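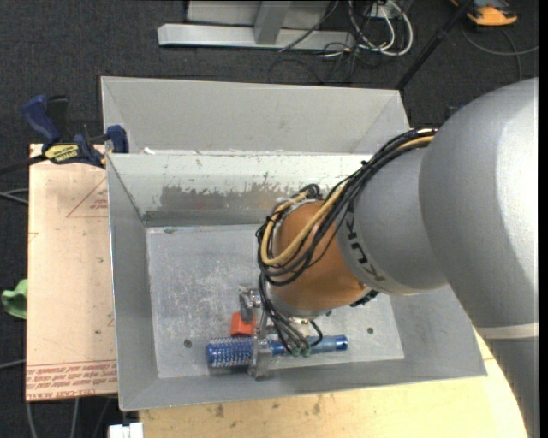
By Naledi Naidoo
Opinion | September

I have now groomed at four barns, and I will argue with anyone who wants to argue that the best class at any horse show is the low hunters at eight in the morning. Give me the two-foot-six! Give me the adult amateur who took a day off work and has been braiding since three!

The big jumper classes get the evening slot and the music, and I love them too. I'll stand at the rail with fries and scream for a clear round like everybody else. But a grand prix is decided by the clock and the rails, and a first-timer can follow it from the bleachers. A hunter round asks you to look harder. Did the canter stay the same from the first fence to the last? Did the horse land on the lead, or did the rider fix it so softly that you missed it? When it all comes together it's the prettiest thing in the sport, and it's happening in Ring 4 while the coffee truck is still setting up.

My favorite this summer was a plain bay gelding called Kernwood, number 2711, ridden by Senga Carnegie. She bought him for $2000 from a family whose kids had gone off to college. He isn't fancy. He jumps a little flat behind and he swishes his tail in the corners. But they cantered down to that outside line as if they had all day, met both fences right out of stride, and finished with a circle so quiet that Bok-nam Um, who has taught me nearly everything I know about horses, grabbed my sleeve and said, "Watch that again in your head tonight." I did. Several times, in fact.

They were third, behind two imported warmbloods, and I thought the judge got it right – the winner, Trasidari, was gorgeous. I still wish more people had seen it.

So my plea to show managers is a small one. Put one low hunter class in the main ring, in the afternoon, with an announcer who explains the scoring as it goes. Dong-geon Moon tried it at our schooling show last year and 200 people stayed to watch, plenty of them parents who had never understood why their kid's nice round came sixth. They were calling out lead changes by the end of it! One dad was still going on about distances in the parking lot, and he has already asked me when we're doing it again.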